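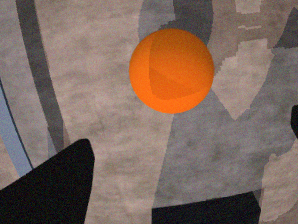 Moving the backups off Stotia

25/03/2020

The Stotia subscription lapses at the end of the month and I am not renewing it. The service did what it claimed. My objection is to the restore path, which only works through their desktop client, and the client keeps its index in a format I can't read with anything else. A backup I can open only with the vendor's permission is one I would like to stop paying for.

The replacement is two external drives and a small script. Both drives are 500 GB, bought in December and left in their boxes until last week. One stays on the desk and is connected overnight. The other lives at Daichi Ishida's apartment and gets swapped whenever one of us visits the other, so it will be out of date for a while given how little visiting is going on.

Vergara handles the copying. It hashes each file, stores it under the hash, and writes a plain text manifest with the original path, size and modification time. If Vergara vanished tomorrow, the manifest plus a short loop in any scripting language would put everything back. I tested this by writing the loop. It mangled file names containing a tab, of which I own exactly one, and that file has been renamed.

The first full run took four hours over USB. Most of that was small files: mail folders, old project directories, the thumbnail cache of a photo manager I uninstalled years ago. Excluding caches brought the second run down to a coffee break. Excludes are matched against the full path, which the manual mentions in a footnote, so a pattern like "cache" with no wildcard matches nothing and gives no warning.

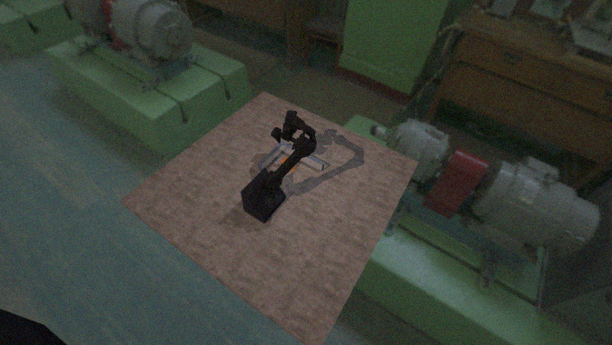 Render with the black arm on its mat and the gray ghost copy next to it.

Encryption was the part I went back and forth on. Vergara can encrypt each stored file, but then the manifest is encrypted too and the simple restore loop is no longer simple. I settled on encrypting the whole drive and leaving the contents alone. The passphrase is on paper in a drawer, and Daichi has a copy in a sealed envelope – not in the same building as his drive.

I also looked at Nakent for a third copy offsite. Their storage price is fine, but retrieval is billed separately and the calculator on the site leaves out the per-request charge. With a store made of many small objects, that charge dominates. Packing the objects into larger archives first would fix it, and I may do that later.

Still open: checking the drives for silent corruption. Vergara has a verify command that rereads everything, and I have put it on a monthly timer. The log goes to the Skundow mailbox along with the other cron output. I have a filter that hides successful runs, so the next job is making sure a run that never started doesn't look the same as one that passed.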